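**Ticket: beverage station, syrup pump under-dispensing**
Site: Gavilano, second-floor break room
Opened: December 19, 2024
Priority: low
Status: closed, one follow-up open

**Reported problem**

Pump on the mint syrup bottle gives a short stroke and spits air. Drinks made with the usual number of strokes come out weak. Reporter had already tried pumping faster, with no change.

**Setup**

- Bottle: Teissier*e* mojito syrup, glass, with screw-on pump. Spelling on the label is TEISSEIRE; the stock sheet had it wrong and has been corrected.
- Location: wooden table against the wall.
- Water source: Wukham countertop dispenser in the next room, not involved.

**Log**

Entry 1. Checked the collar first. It was cross-threaded by a small amount and sat higher on one side. Removed, reseated, tightened by hand. Stroke improved slightly. Air still present on every second or third press.

Entry 2. Pulled the pump and rinsed it in warm water. Ran 3 full strokes in a glass of clean water to clear the nozzle. There was dried syrup at the outlet, which came off with a damp cloth. No cracks found in the tube. Shook the remaining water out and left the pump on a paper towel until dry.

Entry 3. Refitted the pump. Bottle level is very low. With the bottle standing upright, the end of the tube does not stay covered between strokes, so the pump draws air. Tilting the bottle toward the tube end restored a full stroke for several presses, then the air came back.

Entry 4. Moved the pump to a full bottle from the Tahiri delivery to rule out a worn valve. Primed it, then dispensed into a measuring cup until the scale read 300 ml of combined syrup and water, using the normal recipe count and topping up with a premeasured amount of water. First run came in at 295 ml. Second run came in at 300 ml. The first result is put down to incomplete priming. Pump is good.

Entry 5. Returned the pump to the original bottle for use until it runs out. Wiped the tabletop, including a sticky ring left by the bottle. The scuffs in the finish did not come off and are not syrup.

**Cause**

Low liquid level, made worse by a badly seated collar and a partly blocked nozzle. No fault in the pump itself.

**Resolution**

1. When the pump starts to spit air, stop using it and move it to a new bottle. Pour the remainder out by hand.
2. Rinse the pump at each bottle change. Let it dry before fitting.
3. Start the collar by turning it backward until the thread drops, then tighten forward. Do not use pliers.
4. Prime until the stream is continuous before making the first drink.

**Notes on the recipe card**

The card taped inside the cupboard was written for the older Brirnen pump, which has a different stroke volume. Anyone following it with the current pump will get a weak drink even from a full bottle. For the 600 ml pitcher, measure the syrup with the cup until the card is replaced.

**Follow-up**

- Replace recipe card. Open.
- Second bottle from the Tahiri delivery moved to the front of the shelf. Done.
- Old Brirnen pump discarded, gasket split. Done.

**Attachment**

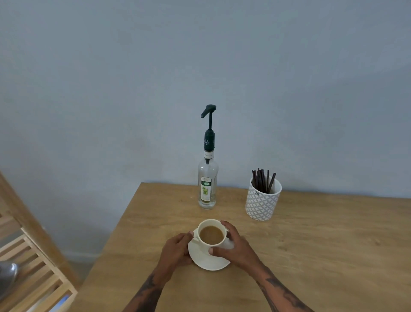 Mojito syrup bottle with pump fitted, level nearly empty.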